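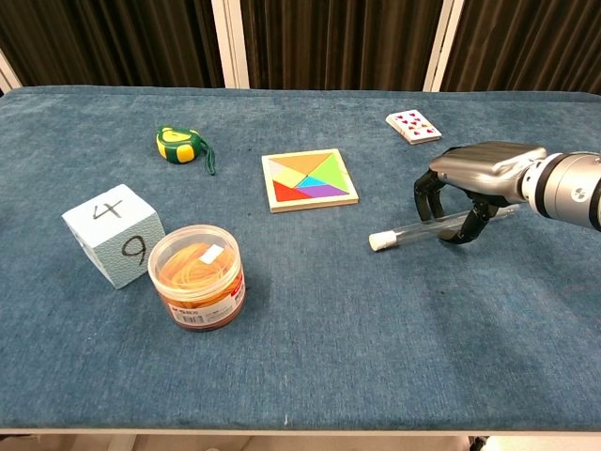
# Cindton Math Table

Item list and labeling notes for the Cindton set, a group of small classroom objects used in number and shape activities. Maintained by Niall Geddes. Last revised April 25, 2024.

## Contents

| ID | Item | Notes |
|---|---|---|
| `cube_foam` | Foam cube, light blue | Numbers handwritten in black marker, including 4 and 9 |
| `jar_bands` | Clear plastic jar, orange rubber bands | Translucent lid, red-and-white label on the lower half |
| `tape_measure` | Tape measure, green and yellow | Rounded casing, dark green wrist strap |
| `tangram` | Wooden tangram, seven colored pieces | Square frame in light wood |
| `cards` | Playing cards | Stored as one stack |

## Records

- `items.csv` - 1,789 rows, one per item per session
- `layouts.csv` - 2,212 rows, one per recorded table layout
- `sessions.csv` - 27 rows

All three files are UTF-8, comma separated, with a header row. Join on `session_id`.

## Labeling rules

1. The tangram gets one label when all pieces are in the frame. If any piece is out, label each piece by shape and color.
2. The jar and its rubber bands are one item while the lid is on. Bands on the cloth are labeled `band_loose`.
3. The wrist strap belongs to the tape measure - do not label it separately.
4. For the cube, enter the top number in `cube_top`. Leave the field blank if it can't be read.
5. Cards are labeled as a stack. Record `face_up` or `face_down` from the top card only.

## Known issues

- Version 2 renamed `box_bands` to `jar_bands`. Sessions from March still use the old name.
- Lint on the blue cloth was sometimes tagged as `other`. These rows have not been removed.
- `tangram_state` is missing from the first session.

Send corrections to Niall with the session ID and row number.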